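**Sorting the bin before collection – worth the bother?**

**castor_bean_9**

Mullcombe has gone over to the new rules. From July 19, 2025 soft plastics go in their own sack, cartons and paper in another, and whatever is left goes in the black bag. We have one small bin in the living room and everything ends up in it: carrier bags, sweet wrappers, pouches, the odd tin. I don't want a row of bins in there, so I've been thinking of carrying on as before and doing the sorting once a week.

One bin, black liner folded over the rim, same as always:
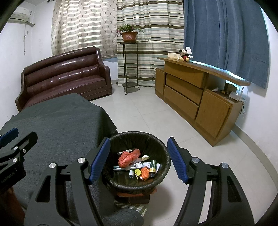

Jalen Fitzsimmons reckons one bin is asking for trouble. You only need someone to drop a teabag or half a yoghurt in and the whole lot is mucky, and then you can't put any of it in the soft plastics sack. He keeps a second bag hung on the kitchen door handle and says he hardly looks in the main bin now.

**castor_bean_9**

Food goes in the kitchen caddy, has done since April. The living room one is only packets and wrappers. I see the point about one slip though.

**Ruan Steyn**

I do it your way. Tip it out somewhere you can see it, sort, done. Takes me 5 minutes if I don't let it build up. Two things I'd say. Put something down first, an old sheet or a cloth you can wash, and undo anything that's been knotted. Our lot in Vakley won't take plastic tied up in balls, they say the sorting line can't tell what's inside.

**mabuza_road**

Why would you put rubbish on a table you eat at? Do it on the floor.

**Ruan Steyn**

My knees. And you'd wash the cloth anyway.

**mabuza_road**

I'd still do it on the floor. Or outside.

**Caster**

Floor is fine if it's tiles, just wipe it after. Not outside, the light stuff blows all over the road and then you're chasing it.

The leaflet says a 2,000 pound fine for repeat mixing, by the way. I'd like to see them try that over a crisp packet.

**castor_bean_9**

Had a go this evening, on the table, sorry mabuza. There was more knotted and twisted up than I'd have guessed. I think we all do it without thinking, to make things smaller.

I've gone round these one by one. The red bag and anything thin goes with soft plastics. I'm unsure about the long white pouch with the printed panel. It doesn't say what it's made of in any way I can follow.

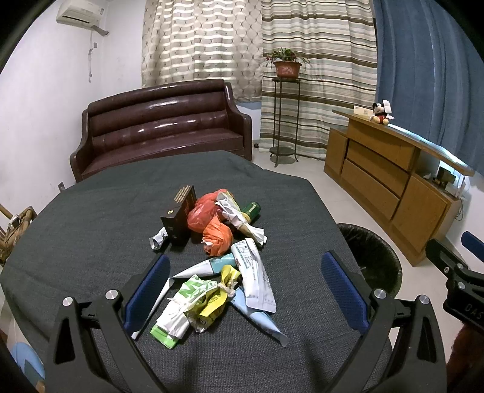 *The pile on the grey cloth.*

**Jalen Fitzsimmons**

Pouches: scrunch it. If it springs back it's plastic, if it stays scrunched there's foil in it and ours goes in the black bag. Not perfect but it's what I go by.

Still think you'd save yourself the job with a second bag.

**Ruan Steyn**

Green can – check whether it's metal or card before it goes anywhere. I've had tubes that were card with a metal end and those are a pain, you have to pull them apart.

**castor_bean_9**

Will check. The sacks they gave us are 600 mm deep so there's room for a fair few weeks of wrappers at this rate. Has anyone in Mullcombe had theirs turned down yet?

**Caster**

Number 9 had a sticker put on theirs. Pizza box, I think.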